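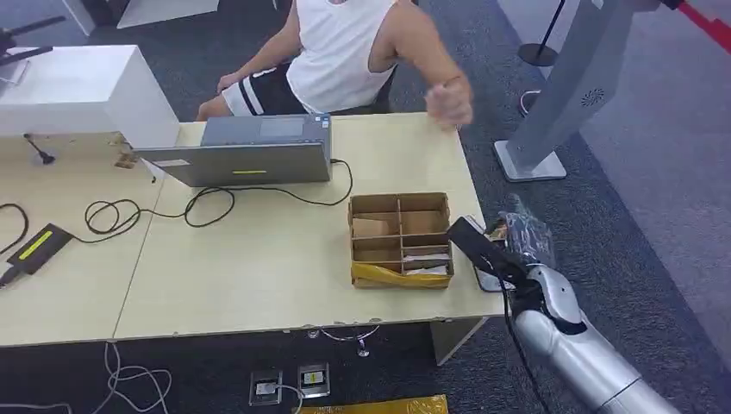

Petro Antoniuk wrote to us in February that his arm was fine in the evening and refused to start in the morning, and that he had changed nothing. We receive this message often, so it became the first question of this page. The answers are for the table cell in Flumville, but most of them are good also for the second cell in Prerum, where the arm and the gripper are the same model.

## Starting and stopping

**The arm was fine yesterday and today it does not start. What do I check?**

Check the emergency stop button first. In Petro's case it was pressed in, and he found it after one hour. Turn it until it comes out, then clear the fault on the laptop. If the fault comes back at once, look at the power adapter and at the plug in the floor outlet. Only after this open the log.

**In which order do I switch things on?**

1. Controller.
2. Wait 120 seconds.
3. Laptop, and then the Bilyk program.
4. Gripper, from the Bilyk menu.

If you start the gripper before the controller is ready, Bilyk shows it as connected but it does not move. Close the program and begin again from step 3.

**Can I switch off with an object in the gripper?**

Please do not. The fingers keep their position for a short time and then they become loose. Put the object on the table first, and then send the arm to its rest position. Phones and other flat devices slide out more easily than boxes.

## The gripper

**How often do I clean the finger pads?**

After 2000 grips, or earlier if the pads look shiny. Use a soft cloth with a little water and soap. Alcohol makes our pads hard, and we lost one set in this way. Let them dry fully before you put them back.

**The gripper drops flat things. Is the force too low?**

Maybe, but check the angle first. When a flat device is held near its corner, it turns between the fingers, and more force does not help. Teach the grip point again, closer to the middle. If it still slips, raise the force by one step and try 10 times before you raise it again. Write the new value in the cell notebook — the next person will not guess it.

**What about thin plastic bags?**

They are the hardest item we have. A bag can go between the finger and its joint, and then the motor works against it until the fault comes. Stop the arm, open the gripper from the menu and pull the bag out by hand, slowly and in the direction of the fingertips. Do not cut it with a knife near the gripper cable.

**How should the cable lie along the arm?**

With a small loop at every joint, so that it is never tight when the arm is fully stretched. Move each joint by hand to both ends before you close the straps. Elfriede Rathjen closes them with hook tape and not with plastic ties, and we now do the same, because a tie can press into the cable and you see the damage only later.

## The table

**Do the two tables need to be fixed together?**

Yes, if your program uses positions on both. When one table moves by a few millimeters, all grip points on it are wrong. We put a clamp below the tops and a mark of tape on the floor at each leg. Check the marks before the first run.

**May somebody sit at the table when the arm is on?**

Yes, in slow mode only, and on the far side. Keep the hands out of the area where the arm works. For full speed everybody stands up and goes behind the barrier. This rule is also for the person with the laptop.

**Where do the cables go?**

Laptop cables stay on the table and away from the path of the gripper. Cables on the floor go along the wall side where it is possible, and under a cover where people walk. Lambros Kyriakidis once pulled the network plug with his shoe and we searched two hours for an error in the software.

## Repair

**What can I repair by myself?**

Finger pads, straps, the outside cable and the tape marks. For the joints and for everything inside the controller, call Vomby. Do not open the joint covers, even only to look — the seal is good for one closing.

**Which information does Vomby want?**

The serial number of the arm, the fault code and the log from the same day. Send also one sentence about what the arm was holding. Hanna Melnychuk answers in the morning, until 11:30.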